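Lorovby Home Handling Set — read me first

Welcome, and thank you for taking the time to open this file before unpacking everything else. Lorovby is a collection of short demonstrations recorded in ordinary homes, made by people using hand-held grippers to pick up, shift and put down the kind of small things that gather on beds, chairs and floors. We wanted a set that a small group could download over lunch and start training on by teatime, and I hope we have got fairly close to that.

What is in it

The set covers 16 household tasks, and each task has 20 demonstrations. One folder holds one task. Inside you will find the video from each gripper, the track of how the gripper moved, the opening width of the fingers at every step, and a plain text note from the person who did the work. Please do read the notes. They are often where you learn that a demonstrator changed their mind halfway through, and a policy trained on that episode will happily learn the hesitation along with everything else.

Small, light and awkward objects get more than their fair share of room. We are fond of cardboard in particular — it bends, it tears, and it forgives a heavy hand far less often than a wooden block does. 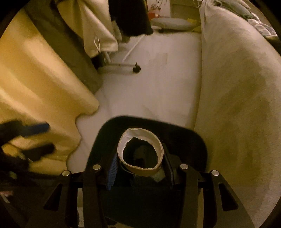

Gripper closed on a short open ring of cardboard-like material, with the ragged inner edge towards the bottom.

How the demonstrations were made

Demonstrators worked at their own pace and in their own order. We gave them a task sentence ("put the ring on the chair", say) and very little else, and we asked them to carry on through a fumble if the object could still be reached. Fumbles are marked in the labels with the word "retry". If you would like only the clean runs, filter on that word and you will lose 70 episodes, mostly from the cardboard and soft bundle tasks.

Finger width is stored as a fraction, where 0 is fully closed and 1 is fully open. Version one had this the other way round (my fault entirely, and I am sorry to anyone who trained a very generous robot on it). The loader, Grutard, reads both versions and will print a warning if it meets an old file.

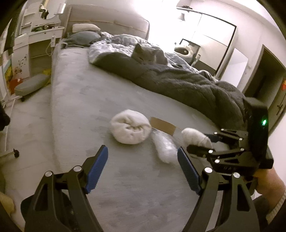
Words by Nesma Shehata, with labels checked by Danish Memon

Soft things on soft surfaces

The bed tasks deserve a few words of their own. A rolled bundle on a fitted sheet gives the fingers nothing firm to press against, so demonstrators tend to come in low with the gripper wide open and close slowly. Bubble wrap and thin strips of card are harder again, and white items on a pale sheet are a fair test of any vision model. Homes were left lived in, so expect bedding, furniture and now and then a cat.

Known gaps

Lighting is uneven from room to room. There are 5 episodes with no finger width at all, listed in missing.txt, and we have kept them for the video. Left-handed demonstrators are badly under-represented, and we would dearly like more.

Questions and corrections are very welcome. Siiri Leinonen looks after the loader, and I look after nearly everything else — put the folder name in your message and one of us will write back.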